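Inicio · Hilos · Proyectos · Archivo

Damián Serrano – 19 de octubre de 2026

Hilo: celda de manipulación en el taller compartido

1/ Brazo sobre mesa, pinza paralela de dos dedos, cesta de malla metálica con objetos mezclados. Tarea: vaciar y rellenar sin que yo toque nada. El software de control lo llamamos Nirden. Versión 12.

2/ El paño verde oscuro evita reflejos en la mesa. Con el tablero desnudo, la segmentación confundía brillos con bordes de objeto. A la derecha de la cesta, la caja de madera con agujeros. Los materiales arrugados son el caso difícil – no hay un punto de agarre estable. 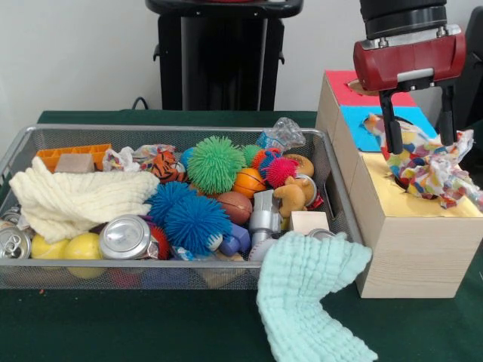 3/ Fuerza de cierre

Limitada por corriente, no por sensor. Con consigna 20 la tela resbala; con 33 las latas se abollan. Ahora hay dos perfiles y el planificador elige según la clase. Pavithra Nambiar escribió el selector en una tarde y lleva 11 revisiones.

4/ Las bolas de pinchos de goma son peores que las latas. El contorno cambia al contacto y la estimación de profundidad ve púas sueltas. Bajar despacio y cerrar antes de tocar fondo mejora bastante.

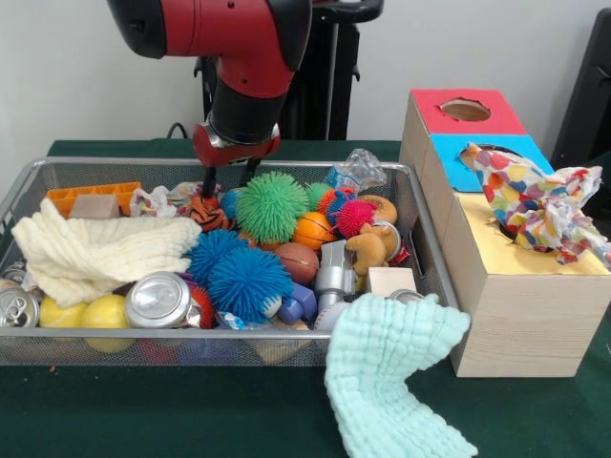

La malla también da problemas: si un dedo roza el borde metálico, el par sube y salta la parada. He subido el umbral y añadido hasta 12 mm de margen en la trayectoria de entrada.

5/ Los paños cubren objetos y el detector los da por desaparecidos. De momento, regla fija: si hay tela encima, primero la tela. Poco elegante. Funciona con el paño crema, falla con el verde menta cuando cuelga por fuera de la cesta.

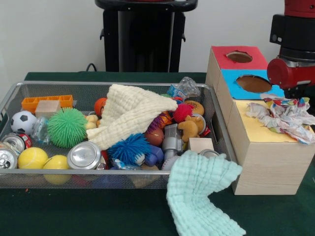 Cesta llena, paño crema en diagonal y el verde menta por fuera.

6/ Pendiente: recalibrar la muñeca, imprimir yemas más blandas y pasar los registros a Trorura. Subo el perfil de fuerzas en octubre, cuando Pavithra cierre la revisión.

Contacto · © Damián Serrano · Volver arriba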